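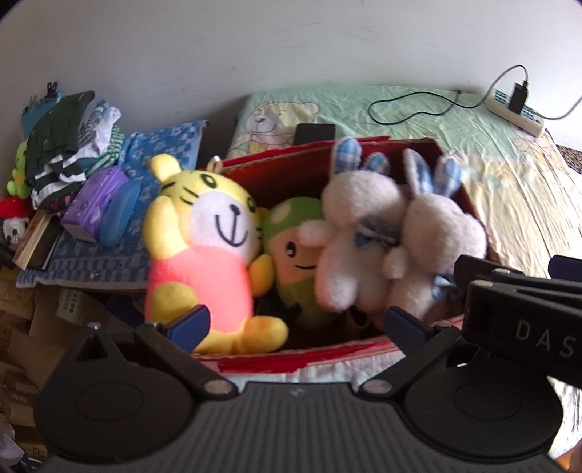
Recording your first pick-up runs

Right, so you've joined our robotics club and you've got a gripper to take home. Start with soft toys – they're forgiving!

1. Put four toys in an open box, fairly snug.
2. Open the fingers fully, come in slowly and squeeze until the toy stops slipping.
3. Lift, hold for 3 seconds, put it down beside the box.
4. Shuffle the toys and go again. I aim for 40 runs in an evening (my wrist complains after that).

Rocío Barrientos wants 300 from each of us by November, so send yours to the Baltum folder as you go.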